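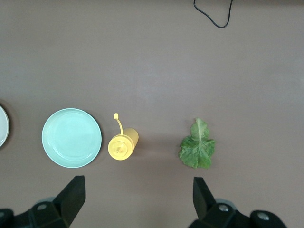
Plates, squeezy bottle, one lettuce leaf, and the gripper ready at the bottom.

So, the budget. Several of you asked after my last post what a setup like mine costs to put together, and I promised to write it up once I'd had my chat with Babar Ansari, who has been through all this at his own workshop and keeps a far better spreadsheet than I do. We had that chat, it ran to nearly three hours, and I came away with pages of scribbles and a much longer shopping list!

The first thing he did was cross out half of my arm comparison. I'd been going back and forth between the Stomar and the Noiphan for weeks, mostly over reach and how much each can lift. Babar asked what I was planning to pick up. Plates, I said. Bottles. Salad. He pointed out that either arm would manage a plate, and that the lead time was the thing to look at. Stomar quoted me 14 weeks. Noiphan said 8, with a spare set of fingers in the box. That more or less settled it, and I put the order in that evening (very happily, I might add).

Fingers deserve a line of their own in the budget. I had them down as part of the arm and left it there. But a flat plate with a low rim wants a thin tip that can get under or over the edge, a round bottle lying on its side wants something that won't let it roll away, and a lettuce leaf is mostly air and crinkle. I've now set money aside for 3 extra pairs in different shapes, and I'm really looking forward to trying them all on the leaf.

Then cables. I had put down nothing at all for cables. Nothing for clips either, or sleeving, or the longer leads you need once the controller moves off the table and on to a shelf. It's small money, but it's the sort that goes out in dribs and drabs and never gets written down, so it has its own row now.

The table itself I'm keeping. It's plain and brown with no shine to speak of, and pale crockery stands out on it nicely. I'd been tempted by a proper bench from Sokum with the bolt holes already drilled, and it is a lovely thing, but it costs almost as much as the controller. Maybe in April, if the lights come in under.

Lights! I'm getting 2 panels from Gakberg, the dimmable ones. I want the shadows as soft as I can get them.

Last of all, groceries. Babar laughed when he saw I hadn't got a row for lettuce, then showed me his own, which had a whole year of it. Leaves don't keep, and you get through them faster than you'd think when you're practising. Mine is filled in now, just under the spare fuses.

Next job is measuring the shelf for the controller — I'll post the sizes when I have them, along with the spreadsheet for anyone who'd like a copy.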